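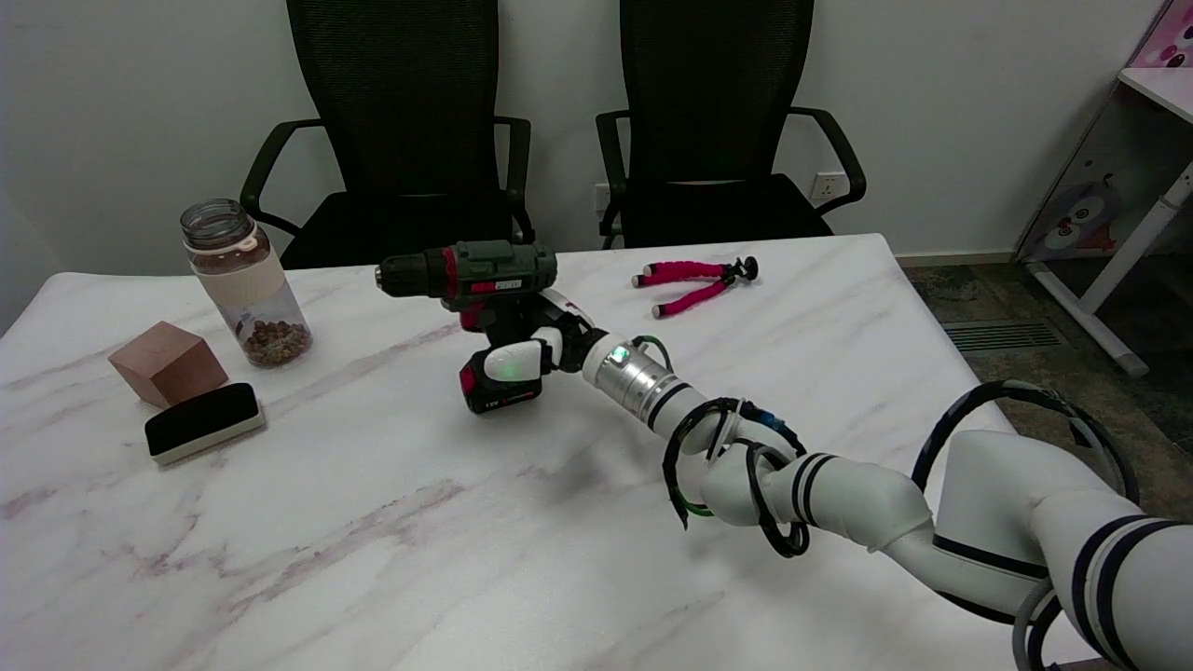
A black and white robotic hand gripping a cordless drill by the handle. A small tripod, a wooden cube, an eraser and a clear bottle are on the same table.

Brunora tabletop comparison

The Brunora tabletop comparison, often shortened to the Brunora comparison or just Brunora, is a test procedure for robot grippers and robotic hands. It uses ordinary household and office objects on a table and scores each gripper on how it picks up, holds, turns and puts down those objects. The procedure was written by Kwadwo Ackah and Nikau Gilchrist at the Rutherford Handling Laboratory. It is meant for small laboratories and workshops that have to choose a gripper for an arm they already own.

The name is used both for the written procedure and for the first set of results obtained with it. Those results covered 4 end effectors and 322 scored attempts, and were released together with the procedure on 5 December 2023.

Background

Grippers are usually sold with figures for stroke, grip force and payload. These figures are measured on a test stand, often with metal blocks or force plates. They are useful for sizing a gripper, but they say little about how it will deal with an object that has a handle, a soft covering or a weight that sits far from the place where it can be held.

Ackah had been asked to recommend a hand for the laboratory's white jointed arm, and found that the data sheets of the candidates could not be compared directly. One maker gave grip force at the fingertip and another gave it at the base of the finger. Payload was given with and without the weight of the wrist adapter. He and Gilchrist began trying the candidates on things taken from desks and tool drawers in the building, and kept notes on the outcome. The notes were later turned into a fixed procedure so that the trials could be repeated by other people.

Equipment

The procedure does not call for a particular arm. The arm must be able to reach every part of a marked area on the table and must be able to hold the gripper still at any point inside it. The arm's own repeatability is recorded at the start of a session, and a session is thrown out if the arm has to be recalibrated partway through.

Each gripper is mounted on the arm's wrist with the adapter its maker supplies. If an adapter is made in-house, its weight and length are noted in the report. Cables are to be tied along the arm with enough slack for the wrist to make a full turn in each direction. The authors give cable routing its own page, as a cable that pulls tight near the end of a wrist turn can shift the hand and spoil a grasp that was otherwise sound.

The table should have a hard, smooth top. Rubber mats and cloths are not allowed under the objects, because they make sliding less likely and favor grippers that push an object before closing on it. Glossy tops are accepted, but the procedure warns that they can produce reflections that upset depth cameras. Where a camera is used to find the object, its make, height and angle are entered on the front sheet. A session may also be run with taught positions and no camera at all, and the two kinds of session are reported separately.

Objects

The objects are chosen for the kind of problem they set, and a laboratory may replace any of them with something close in shape and weight. The reference list describes them by class.

Powered hand tool. A cordless drill with its battery fitted is the usual choice. The handle gives a clear place to hold, but the motor housing above it and the battery below it make the tool awkward to balance. The trigger lies where a finger may naturally close. The bit is removed for all trials.

Bottle. A clear bottle tests both the camera and the fingers. It may be empty or partly filled with dry goods, which move as the bottle is tilted. Liquids are not used.

Block. A plain wooden cube is the easiest object on the list. It serves as a check that the gripper has been mounted straight and is closing evenly.

Eraser. A whiteboard eraser is low and long and has layers of different materials. A gripper that closes too hard may squeeze it out from between the fingers.

Small tripod. A flexible tripod with foam-covered legs has no obvious place to grasp. Its legs can bend during the lift, so the object that is put down may not have the shape of the one that was picked up. Scorers are told to reset the legs before every attempt.

Objects can be tested one at a time or left on the table together. In the second case the gripper has to approach its target without moving the others by more than 80 millimeters in total.

Procedure

A session starts with the block. If the gripper cannot lift the block and return it to the table in a set of warm-up attempts, the mounting is checked and the session is started over.

For each of the other objects, the operator places the object in a starting pose given in the procedure. The arm moves in, the gripper closes, and the object is lifted clear of the table and held. The arm then turns the wrist, turns it back, and lowers the object to its starting place. The gripper opens and the arm backs away. The attempt ends when the arm has reached its home position.

The operator is allowed to choose the approach direction and the grasp point, but must write them down before the first attempt and keep to them for the whole set. Gilchrist has described this as the rule that caused the most argument while the procedure was being drafted. Earlier versions let the operator change the grasp after a failure, which made the results depend heavily on the operator's patience.

The drill has an extra step. After the lift, the hand must hold the tool with its nose level. A hand with separately driven fingers may also be scored on whether it can reach the trigger, but this score is optional and the battery is switched for an empty case of the same weight when it is tried.

Scoring

An attempt is scored in stages, with a mark for the grasp, the hold, the turn and the return. An object that is lifted but slips during the turn therefore scores higher than one that is never picked up. Slipping is judged with a pencil mark or a strip of tape on the object, compared with a fixed point on the finger. Movement that can be seen by eye is counted as a slip.

A drop ends the attempt. If the object is damaged, the remaining attempts with it are moved to the end of the session and made with a replacement.

Time is recorded but does not count toward the score. The authors state that arm speed has more effect on the total time than the gripper does, and that a combined figure would hide this.

First results

The first set of results compared the Ruvis parallel gripper, the Ruvis hand, the Berken three-jaw gripper and a suction tool made at the laboratory. All were tested on the same arm by the same 2 operators, who took turns running the arm and scoring. Trials were carried out in October.

The Ruvis parallel gripper gave the most even scores. It handled the block and the eraser without trouble and held the bottle well if it was approached from the side. With the drill it tended to let the tool rotate about the line between the two fingertips, so that the battery end swung down during the wrist turn.

The Ruvis hand had the best scores for the drill. Its fingers wrapped around the handle and resisted rotation. It did less well with the eraser, where the rounded finger segments pushed the object along the table before they got under it. It also took the longest to set up, as each joint has to be zeroed after power is applied.

The Berken gripper was placed between the two on most objects. Its jaws centered the bottle well, but they could not be brought close enough to the tabletop to pick up the eraser from its flat side. A shorter set of jaws is sold for it and was not tested.

The suction tool lifted the block and failed on nearly everything else. It was included as a low-cost reference, and the report recommends leaving it out of later sessions unless the object list is changed.

Reception and limits

The procedure has been used in teaching at several workshops run by the laboratory, where students carry out a shortened session with the block, the bottle and the drill. Users have asked for a version with softer objects such as bags and towels. A draft list was circulated but has not been adopted.

Critics have pointed out that the fixed grasp rule puts jointed hands at a disadvantage, as one of their strengths is the ability to change grasp when the first choice is poor. Ackah and Gilchrist accept this in the notes to the procedure and advise readers not to compare hands and simple grippers by total score alone. Scores for single objects are printed in full for that reason.

The object list also leaves out anything sharp, wet or hot. The payload of the heaviest object is well below the limit of most industrial arms, so the results cannot be used to judge how a gripper will behave near its rated load.

See also

Robot end effector
Parallel gripper
Underactuated hand
Grasp planning
Tool changer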